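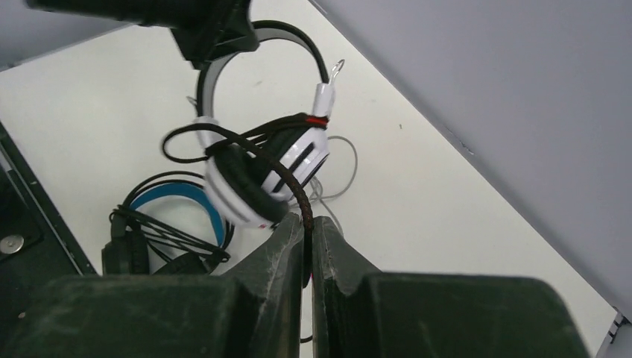

White and black over-ear headphones with braided cord.

Bralov Over-Ear Headphones, Wired

Item no. 169
Sold by Clerkatell

The Bralov is a wired, closed-back headphone for desk use. It has an arched headband, thick cushions and a long cord, so you can plug in to a computer or a mixer across the desk and still lean back. No battery, no pairing, no app.

The headband adjusts on both sides. Pull the ear cup down until the cushion sits flat over the ear, then do the same on the other side. Most people need the band out 3 clicks or fewer.

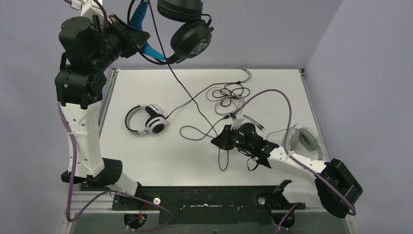

The cord is best stored in loose folds. Do not wrap it tightly around the headband, as this strains the wire where it enters the cup. If it tangles, hold the headphones up by the band and draw the cord out from the middle of the knot. Never pull on the plug end.

Details
Style: over-ear, wired
Weight: 169 g without cord
Cord length: 118 inches
Spare cushions: sold in pairs, item no. 800

Care
Wipe the cushions with a dry cloth. Replace them when the cover starts to crack. Keep the cord off the floor where chairs roll.

Orders and returns
Orders placed by 2 p.m. ship the same day. Unused headphones can be returned in the original box. For spare parts or repairs, write to Emrys Voyle at the Clerkatell service desk and include the item number.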